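ラブコム家具工房の見学記

2月に、木工の町ラブコムにある家具工房「フラサルハム」を見学してきた。年に2回だけ作業場を開放していて、今回は午前の部に申し込んだ。参加者は11人。駅からバスで終点まで行き、そこから川沿いに歩く。途中に店はないので、飲み物は駅前で買っておいたほうがいい。

受付は倉庫の横の小部屋で、名札と耳栓を渡される。案内してくれたのは工房で仕上げを担当しているナイマ・エル・ファッシさん。通訳を兼ねてチュ・ユナさんが付いてくれた。ユナさんは設計の人で、細かい質問はだいたいこちらに回ってきた。

最初に見たのは材料置き場である。板は桟木をはさんで積まれ、小口に入荷した月と番号が書いてある。番号は通しで、一番新しい札は2,046だった。乾燥の済んだ板から順に屋内へ移し、作業場の湿度に慣らしてから使うという。冬は暖房で空気が乾くため、加湿器を夜も止めないそうだ。屋外の棚はかなり寒く、ここでの説明は短めに終わった。

次が木取りの部屋。テーブルの天板にする板を床に並べ、どの順番で接ぐかを決めていた。木目の流れと色を見ながら板を入れ替え、決まったらチョークで三角の印を付ける。この日並んでいたのは5枚で、端の1枚だけ色が赤っぽく、担当の人は裏返したり前後を逆にしたりしていた。しばらく見ていたが、結局その板は棚に戻された。1台分の組み合わせが決まるまでに、ほぼ2時間かかることもあるらしい。

機械の部屋は音が大きく、説明は入る前にまとめて聞いた。かんな盤、帯のこ、幅広のサンダー。集じんのダクトが天井を通っていて、床に木くずがほとんど落ちていない。通路には黄色い線が引いてあり、見学者はその外側を一列で歩く。写真は可だが、立ち止まらないようにと言われた。

個人的に一番面白かったのは仕上げの部屋だった。研磨は番手を上げながら手で行い、最後は斜めから光を当てて傷を探す。エル・ファッシさんは手のひらで触って確認していた。同じように触らせてもらったが、どこに段差があるのか私にはまったく分からなかった。塗装はオイルとつや消しのウレタンから選べて、最近は食卓用にウレタンを頼む人が増えているという。オイルは手入れが必要だが、小さな傷なら自分で直せる。

塗装の見本板も並んでいた。同じ木でも、オイルを塗ると色が一段濃くなる。つや消しのほうは塗る前の色に近い。見本は窓際に置いたものと引き出しにしまったものが対になっていて、日に当たるとどう変わるかが比べられる。これは店頭でも見せてほしいと思った。

見学の後は隣のショールームに移り、完成品を自由に見る時間になった。「バン」という丸テーブルと、「ティラミス」という長方形の食卓が主な製品で、椅子は外の工房と共同で作っているそうだ。天板には触ってもいいし、椅子に座ってもいい。

私は明るい色のテーブルが目当てだったので、ここで長めに時間を使った。淡いベージュの木肌に、細長い輪を重ねたような木目が出ている天板は、近くで見るとかなり表情がある。
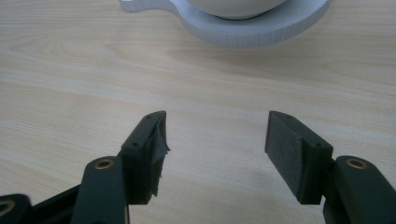
ユナさんによると、こういう輪の模様は板目の板に出るもので、嫌がる人もいれば、わざわざ指定する人もいる。まっすぐな柾目だけでそろえることもできるが、材料が限られるため納期が延びる。注文のときに希望を伝えれば、木取りの段階で板の候補を写真で送ってくれるとのこと。我が家は食事も子どもの宿題も同じ机なので、多少の模様があるほうが気楽かもしれない。

手入れについても聞いた。普段は固く絞った布で拭き、その後に乾拭きする。熱い鍋は直接置かない。輪じみができた場合、オイル仕上げなら軽く研磨して塗り直せるが、ウレタンは工房に送り返すことになる。送料は客の負担で、天板だけを外して送れる構造になっている。

帰りに端材の箱をのぞいた。袋に詰め放題で、鍋敷きによさそうな四角い板を何枚かもらってきた。角が立っているので、家で紙やすりをかけて使うつもりだ。

次回の見学は秋の予定で、申し込みは工房に電話する。作業場は段差が多く、靴はかかとのあるものは不可。階段があるため、ベビーカーは受付に預けることになる。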